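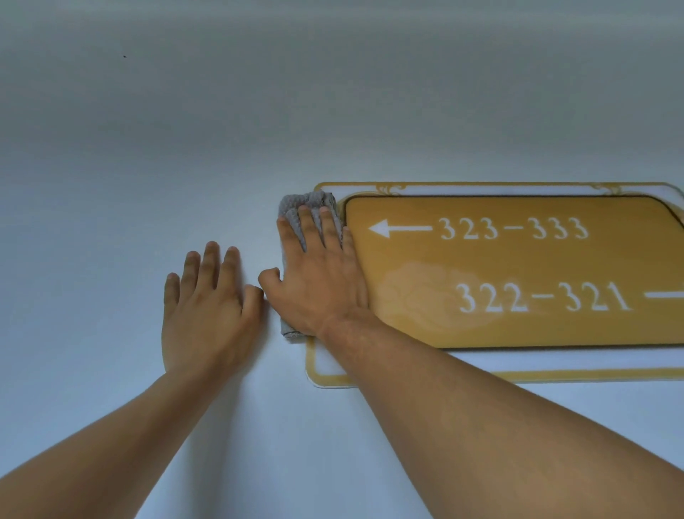

Cleaning a room sign with a folded gray cloth.

Sign Care: Frequently Asked Questions

Which signs does this page cover?
Room-direction signs in the hallways of the Kassa building. Door plates and exit signs have their own page.

What cloth should I use?
A soft gray towel from the supply closet, folded into a pad. Do not use paper towels or scouring pads on the gold panels.

What do I spray?
Mix 9 ml of Ulent cleaner into 1000 ml of water. Spray the cloth, never the sign.

Can I lean on the wall?
A flat hand is fine. Don't pull on the sign itself.
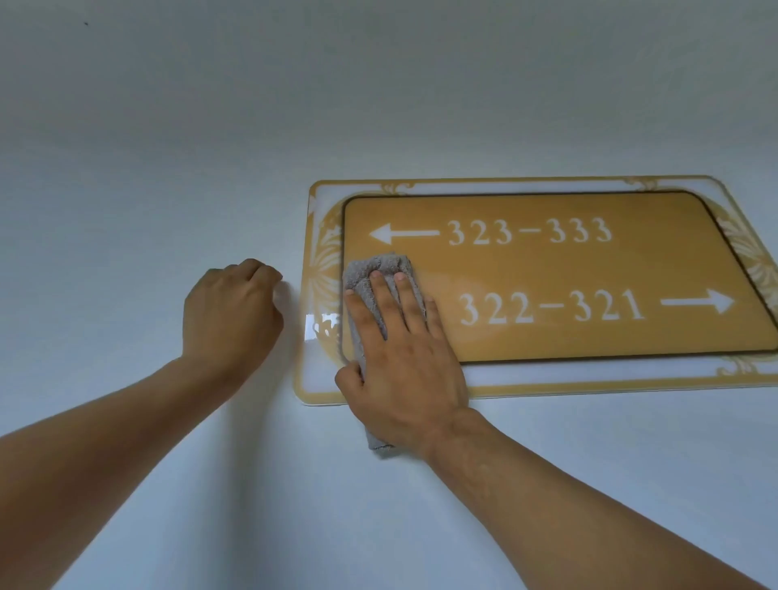

Doltetden Building Services, Housekeeping Team

How do I clean around the raised panel?
Wipe the panel first, then the white board with the gold ornament. Fold the cloth to a corner for the edge between the two layers. Glare on the glossy surface can hide smears, so check from the side.

The numbers on a sign are wrong. Who do I tell?
Gemechu Gebreyes, extension 1171. Give him the full text with the arrows, for example "323–333" left, "322–321" right.

How often are signs cleaned?
Once a month. The next full round with Drosteck is in October.

Where do I get more cloths?
Ask Hamdia Bogale.

Page updated 2020-07-17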